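Venckus Opens Tableware Refill and Repair Counter at Its Cluvira Store

Venckus, the independent kitchen and tableware retailer, has opened a refill and repair counter on the ground floor of its Cluvira store. The service allows customers to replace single pieces of cutlery, cups and serving dishes, and to bring in worn items for assessment, without having to purchase a complete new set.

The counter will operate throughout trading hours and is open to all members of the public, including those whose tableware was bought elsewhere.
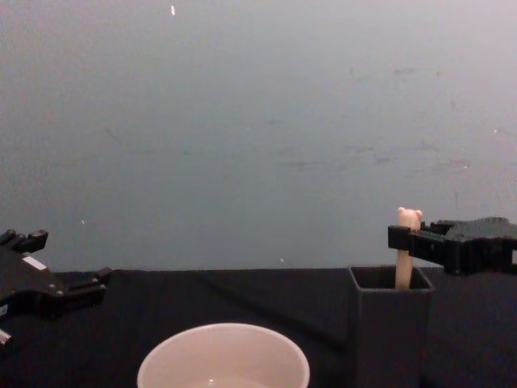

Page last changed: January, 4 p.m.

The new service has been developed jointly with Wama, which supplies the Venckus own-label range, and with Zuvo, the workshop that carries out repairs to handles, lids and glazed surfaces on the retailer's behalf. Under the arrangement, Wama will keep discontinued patterns available as single pieces for 3 years after they leave the main catalogue. Customers looking for an older pattern may leave their details at the counter and will be contacted when a matching piece is found.

Indrek Luik, Managing Director of Venckus, said: "Our customers have told us for a long time that they do not wish to throw away a good set on account of one missing teaspoon. We have listened, and we have given the matter the floor space it deserves. I am grateful to our partners at Wama and Zuvo, who agreed to hold stock and bench time for a service that had no trading history."

At launch, the counter carries 80 patterns in cutlery and tableware. The selection includes plain everyday lines, children's pieces with novelty handles, and a number of older designs that have been out of general sale. Staff at the counter have received training in identifying patterns and makers' marks, and can advise on whether a close match from a current range would sit well beside existing pieces.

Repairs are accepted in person only. Each item is examined at the counter while the customer waits, and a written estimate is provided before any work is agreed. Items accepted for repair are sent to the Zuvo workshop and are normally ready for collection within 2 weeks. Venckus does not charge for the initial assessment, and there is no obligation to proceed.

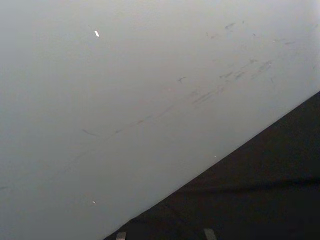

Certain items cannot be accepted. These include non-stick pans, pressure cookers, electrical goods and any vessel with a crack that passes through to the inner surface. Pieces of particular age or value may be referred to a specialist restorer, in which case the customer will deal directly with that restorer and Venckus will take no fee -- a point on which the company has had a number of enquiries ahead of the opening.

Customers are asked to bring items clean and dry, wrapped separately where possible. Where a replacement is sought, a sample piece from the same set is of great help to staff, as many patterns differ only in the width of the handle or the depth of the bowl. A clear photograph of the maker's mark will be accepted if the piece itself is too large to carry.

Alongside the counter, Venckus will run a collection point for unwanted cutlery and cups in sound condition. Donated pieces will be sorted by staff. Those matching a listed pattern will be offered for sale as single items at a reduced price, and the remainder will be passed in mixed boxes to community kitchens and lunch clubs in the area. Groups wishing to receive a box should write to the store manager, stating the number of people they usually serve.

The counter will operate at the Cluvira store for a first period of 4 months. The company will then review demand, repair times and the range of patterns held before deciding whether the service should be extended to its other branches. Prices for single pieces are displayed at the counter and will not change during this period.
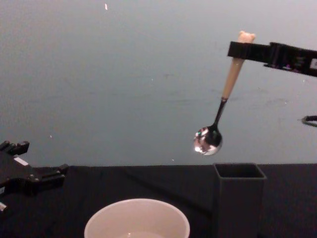 Notes to Editors

Venckus sells kitchenware, tableware and household linens through its own stores. The company does not sell through third-party websites.

Wama supplies cutlery, cups and serving dishes to independent retailers, including the Venckus own-label range.

Zuvo is a repair workshop for domestic metalware and ceramics. Repair enquiries relating to the new service should be made at the Venckus counter and not to the workshop.

Requests for interviews with Indrek Luik should be sent in writing to the Venckus press office. Visits to the counter by members of the press can be arranged before 10 a.m. by prior agreement with the store manager.

-- Ends --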